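Laltevico cell, simulation twin: hand setup and checks
29 May 2024
Entry by Rafsan Bandara

Picked up from Deok-su's notes. The job is to get the simulated cell back to a state where the grasp runs mean something. The last set was done with the old finger limits and I have set it aside.

Scene file: table, plate and food item kept as they were. Table height checked against the Jukville bench drawing, no change. Plate left at its default pose with position noise off. Noise goes back on once the fingers behave.

Left hand, thumb. The base joint was overshooting on close and ringing for a good part of the hold. Damping on that joint was still at the value imported with the model. Doubled it, ringing gone, closing slightly slower. Acceptable. Same change copied to the right hand so the two stay matched.

Left hand, fingers. Contact pads had lost their friction setting in the last export from Powell and were using the global default. Put back by hand in the material table. This is the second time it has happened. Deok-su Heo thinks the exporter drops any material whose name contains a space, and having looked at the names I agree. Renamed all of them with underscores. If anyone re-exports, check the material table BEFORE starting a batch.

Physics step. Was 2 ms. Tried halving it and saw less creep of the item under the fingers, but the batch took too long to be worth it. Back to 2 ms with more solver iterations. Creep is still present on long holds. Not solved, parked.

Collision meshes. The plate was using a convex hull, so the dish was in effect filled in and the item sat too high. Replaced with a decomposed mesh. Starting height of the item lowered to suit. Without that it drops on reset and rolls, and the first few steps of the episode are useless.

Batch 1 after changes: 3,000 episodes queued, stopped at 1,962 when the log disk filled. Cause was contact logging left on at full rate. Turned down to every tenth step. Old logs moved to the Gemon share, folder is dated. The finished episodes are usable and I have kept them.

Single-episode check after the restart, left hand closed on the item over the pink plate, right hand open on its own side of the table.
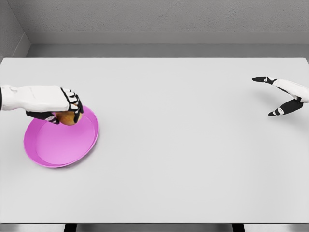 Joint readings in the hold compared with the limits table. All left hand joints inside limits. Index fingertip on the left sits close to its lower stop in this grasp, so I do not want the closing target pushed any further. Deok-su had suggested adding to it to cure the creep. I would sooner raise the pad friction a little and see.

Right hand idle pose: wrist reference was off by a small angle relative to the left. Traced to a sign error in the mirrored config, line corrected and committed. Does not affect left-hand runs.

Short repeat afterwards, 10 resets in a row from the same seed. Start poses identical each time, which they were not last week.

To do:
Rerun the full batch with reduced logging.
Pad friction sweep, left hand only.
Plate position noise back on after the sweep.
Ask Powell for a fixed exporter, or at least a warning when a material is dropped.
Calibration values from the real cell are due in July. Leave the wrist offsets alone until then.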